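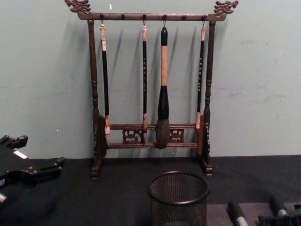

How do you dry a calligraphy brush without wrecking it?

Rinse it in cool water until the water runs clear, squeeze the hairs gently to a point with your fingers, and hang it with the tip down, somewhere with a bit of air moving.

I get asked this more than anything else on this page, so I've finally put all my brush-care bits in one place. I've been playing with ink at my kitchen table for 5 years now and I've ruined a fair number of brushes, mostly by being lazy at bedtime.

Rinsing first. Do it the minute you put the brush down. Ink hides up near the handle, right where the hairs go in, and once it dries there the hairs start to splay and you never get a nice point again. I hold mine under a slow tap and roll it between my thumb and finger. No soap for everyday black ink! If I've used something stubborn I'll allow a tiny drop of baby shampoo, then rinse and rinse. Hot water is a bad idea, it can loosen the glue and then you're picking hairs out of your lettering for weeks (ask me how I know).

Squeeze, don't wring. I press the hairs in a paper towel, then shape them with damp fingers. A big fat brush holds a crazy amount of water, so I do that one twice and let it hang overnight, sometimes two nights if the weather is sticky.

Then hang it up. A proper brush rack with pegs is lovely to look at and it does the job beautifully, because the water runs down and away from the handle. Mine is a dark wood one with curly dragons on the ends, and I love those dragons even though they are the worst dust catchers in the house. An old dry makeup brush gets into the carving, and the panels along the bottom too. I wipe the wood with a barely damp cloth after that and go straight over it with a dry one.

Things I've learned about where the rack goes:

Keep it out of direct sun and well away from a heater. I had mine over a radiator one March and a bamboo handle split from top to bottom.

Leave a little room behind it so wet hairs can't touch the wall. Pale paint and leftover ink are not friends.

Put your biggest brush on and check that it swings free before you buy a rack. The long ones can touch the table, and a brush drying with its nose squashed will stay that way.

Black cloth under everything. It hides drips, it washes, and it looks smart. I cut up an old bedsheet from the Sachdeva outlet and dyed it myself.

Don't fill every peg if you can help it. Brushes dry faster with some space between them.

If the loop on a brush snaps, a bit of waxed thread with a double knot works fine. I used up the end of a Trisero spool on mine and it has held for 2 years.

And please don't put the plastic tube back on a damp brush. Those caps are for the trip home from the store. A wet brush shut up in one smells like a basement by the weekend, and I've had hairs go moldy that way.

Next time I'll do ink stones, and how I got the black ring off my sink.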